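Dilent two-finger hand-held gripper, black: review after 20 sessions
Reviewed by Gwendolyn Halvorsen, 2019-06-01

The hand-held class of gripper is simple to compare on paper and hard to compare in use. Spec sheets list opening width and weight. They do not list how the linkage feels at the end of its travel, or how the tool behaves when the operator has been squeezing it for an hour. Those two things decided most of what follows.

We bought a pair of Dilents in February to replace a pair of Tesley units with worn bushings. The work is household pick-and-place: sponges, cloths, brushes, small baskets, anything that turns up on a kitchen counter. Each unit is carried in one hand, with the camera on the tool, so that two units can work the same table. A test block is one operator, one table layout, both hands. We logged 971 grasps on the Dilents and kept the Tesley log from the previous months for comparison.

Linkage. Each finger is an angular black plastic arm on pinned pivots. Play at the tip was low out of the box and had grown slightly by the end. The left finger of one unit closes a fraction ahead of the right. This does no harm with a sponge, but it will push a light, rigid item sideways before the second pad arrives. Backing off the pivot screw on the slow side reduced the lag and did not remove it. The second unit closes evenly.

Pads. Flat, rectangular, dark blue. The compound is softer than the Tesley's and holds dry fabric well. A crumpled cloth can be picked by a single fold, which the older pads managed only when pressed down hard into the table. Knotted or crocheted items are also good. Thin rims are the weak case. On a perforated plastic basket the pads tend to ride up the wall, and the reliable method is to put one pad inside the rim and accept a slow approach.

View. With the tool open, both pads sit well inside the image and the gap between them is clear, so alignment can be judged from the recording alone. Overhead light throws a shadow of the gripper onto a pale tabletop. It is soft enough that it has not troubled our segmentation, though we did have to retune one threshold.

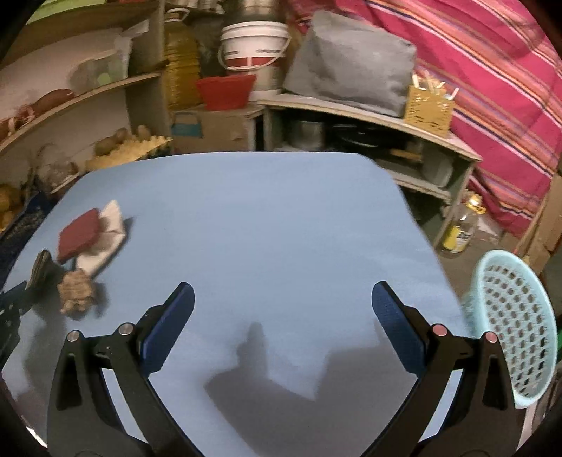 Marcus Crenshaw disagrees on the pads: in his sessions the softer compound picked up lint from white cloth within a few blocks, and grip on smooth plastic fell until the pads were wiped with alcohol. He would take the harder Tesley pad and live with the extra pressing. His log shows 246 grasps on that layout, so the point has some weight. I have seen the lint. I have not seen the loss of grip, but I wipe the pads at every battery change.

Two-handed work. Clearance between units is better than expected. The arms curve inward, and the widest part of the tool stays low and close to the operator's hand. One unit can hold a brush at the side of the table while the other works near the middle. Crossing over is still awkward – the housings meet before the fingers do.

Trigger. Return spring too stiff for long sessions. King-fai Yuen swapped in a lighter spring from the Dvorak kit. It fits without modification but leaves the fingers slow to reopen, and the last few degrees need a nudge from the thumb. I went back to the stock spring after 2 blocks.

Mounting. The camera bracket holds its angle. Cable relief is poor, and the connector should be taped.

Against the Tesley: better pads for fabric, better clearance, heavier trigger, similar play once worn in. Anyone working mainly with rigid, smooth-walled items has little reason to change. For mixed soft goods the Dilent is the one I pick up first.

Replacement pads are sold in sets of four. Order a set with the tool, as ours took five weeks to arrive separately.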